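Search minutes and notes
Go

Posted in May by Trefor Trevor
2 min read

Minutes of the cell safety meeting, Kernidlow workshop, 9:00 am

Chair: Ieuan Hughes. Minutes: Trefor Trevor. Also present: two people from Briltach (integration) and one from Gwynne (insurance).

1. Previous minutes
Accepted with one correction. The bar supplier is Ulel, and not Briltach as was written.

2. Dropped bar during bin picking
Ieuan reported the fault. On pick 39 of a run of 600 the gripper lost a bar on the way up from the bin. The bar fell back inside and no person was hurt. The controller did not stop. It continued to the place position with the gripper empty, and the operator pressed the emergency stop there.

Briltach has read the log. The grip signal was lost for 13 milliseconds and then came back, so the program treated the part as held. Their opinion is that a gripper lead was pulled when the wrist turned. Ieuan does not fully agree - he thinks the bar was taken too near to its end. Both causes will be checked.

3. Discussion
Gwynne asked why the operator was inside the marked line. Trefor answered that the line had been moved for cleaning and was not put back. This was accepted as a second failure and it will have its own report.

There was a long talk about speed. Briltach wished to keep the present speed for the test, Ieuan wished to reduce it. It was agreed to run slowly until the signal is explained.

4. Actions
- Briltach: change the program so that any loss of the grip signal stops the arm.
- Ieuan: repeat the pick with the same bars, 9 times for each wrist angle, and write down every result.
- Trefor: paint the line on the floor again and send the second report to Gwynne.
- Full runs remain stopped until the first two actions are closed.

5. Other business
The key for the controller cabinet must go back to the office after each shift.

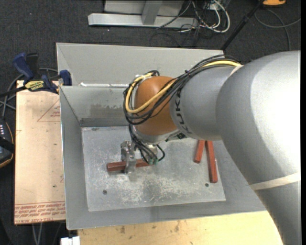
The next meeting will be when Ieuan has his results, same room. Briltach will join by phone. The meeting closed at 10:15 am.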